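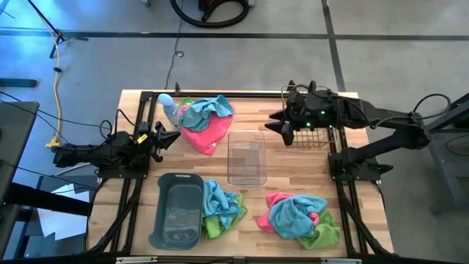

Towels are the worst thing to sort because they never stay sorted, Indira Chowdary told us in the first week, and she wanted that written at the top of the report. So it's at the top.

Project report – Cloth storage for small shared cleaning stations
Group: Nicanor Ortuño, Tülin Keskin, Prakash Hegde
Advisor: Balakrishnan Menon

1. What we set out to do

Find a way to keep microfiber towels, a spray bottle and a few containers on one worktop without it turning into a heap by the end of the day. Original plan also covered mops and buckets. Dropped that in week two, no time.

Budget was small. We spent most of it on towels and had to reuse containers people already had at home. That limits the results, see section 5.

2. Materials

Microfiber towels in several colors – turquoise blue, light blue, hot pink, lime green. One light blue plastic spray bottle with a rounded cap. A clear rectangular container, a dark teal-gray tub with a handle cutout in the rim, and a small wire-mesh basket. Surface was a butcher-block top, light wood.

The starting state we used for the sort is loose towels in three piles, bottle standing at the back, tub and clear container empty. Colors showing most in each pile: turquoise over pink, light blue over lime, blue with pink and green. We kept going back to this arrangement because the two blues end up in different piles, and that's where people slow down.

3. Method

Each person got the same instruction sheet (Tülin wrote it, Prakash cut it down to half a page). Three layouts:

Layout A – all towels in the tub, folded, clear container left for small stuff.
Layout B – towels split by color, blues in the tub, pink and green in the clear container.
Layout C – towels rolled and stood upright in the wire basket, overflow in the tub.

Bottle always goes back to the far edge. We tested the layouts in order A, B, C for everybody, which Mr. Menon pointed out is a mistake as people get better at folding as they go. He's right. We did not have time to redo it.

After each round we asked which layout they would keep useing at home. Answers written down by Nicanor, some of them hard to read now.

4. What we found

A was quickest to explain. Almost no questions. The problem comes later – you want the pink one, it's at the bottom, everything comes out again and you are back to a pile.

B looked best. People liked seeing the colors through the clear wall and said so without being asked. But the clear container is smaller than it seems once a thick towel is in it, and two people gave up on folding and just pushed them down. Also arguments about whether turquoise counts as blue or green. We had not thought about this at all and the sheet did not say. Tülin added a line for the last group.

C was the one we expected to win. It did not. The mesh snags on microfiber, esp. the fluffier side, and the basket is too small for rolls unless you roll very tight. Works fine for one or two towels. Indira Chowdary said she would use it for the bottle instead, and we tried that, and it was good. The bottle tends to lean when it's shoved up against cloth.

5. Problems

Only one size of tub. Towels were all new, old ones are thinner and fold flatter so B might do better with those. No damp towels tested, and in a real cleaning station half of them are damp. The order problem from section 3.

We timed the Sunday round but the times got mixed up between layouts B and C, so they are left out. Sorry about that, we noticed only when typing up.

6. Suggestions

Tub for towels, folded in thirds, standing on edge like files so each color can be seen from the top. This is sort of A and B together. Nobody tested it properly, Prakash did it on his own one evening and sent us a message saying do this one.

Bottle in the basket. Clear container for scrub pads or gloves.

If another group takes this on – write down what color counts as what before you start, mix up the order of the layouts, and get a second tub.

Instruction sheet is in the apendix, both versions.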